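Workshop Storage Project, Unit 2 report
Group: Dirnton bench

3. Sorting the consumables

By the time we got to the tapes it was Sunday and we were behind. Plan was to do drawers 1 to 4 first, then the shelf, but the shelf was so full the drawers couldnt open properly. So shelf first.

Tapes were the worst bit. 52 rolls when we tipped it all out on the bench. Masking, duct, electrical, double sided, all in the one tub. Some stuck to each other. We sorted by type, then by colour, then gave up on width because half of them had been used down and there was no label left anyway.

What worked: read the inside of the core. Most makers print their name in there and sometimes a number, and it stays put no matter how much tape gets used. The black rolls all look the same from the outside so this was the only quick way to tell them apart.

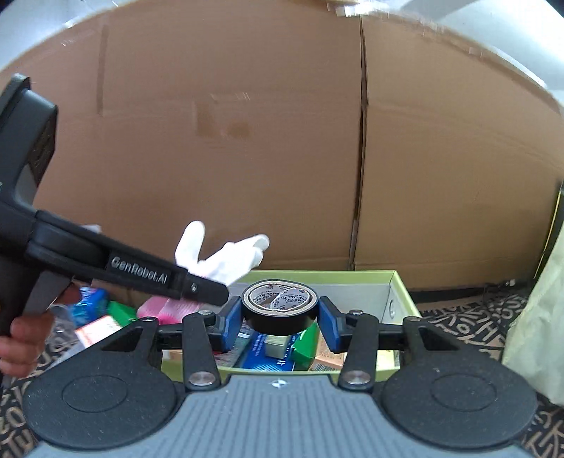
Shaohua Yu thought we should go by the core print for everything and forget colour altogether, as people reorder by number and a colour won't help them at the counter. Fair point. We tried it on the next tub and it was faster, except for 18 rolls with blank cores, which went in a seperate box marked UNKNOWN.

Final layout for the shelf:
Top: electrical, standing on edge, print facing out
Middle: masking and duct, laid flat, max 6 high
Bottom: double sided and the UNKNOWN box

Labels were done on the Womico printer. Ran out of label stock halfway, rest are handwritten.

3.1 Problems

Rolls on edge tip over if the row isn't full. Used a bookend for now. A dowel would be better, rolls just slide on, but the Rissanen shelving has no holes at the right height and we weren't allowed to drill.

Dust and grit on the sides of open rolls. Wiped what we could. Should of bagged them first.

Time: planned one hour, took over 4. Drawers got moved to week 2, see section 4.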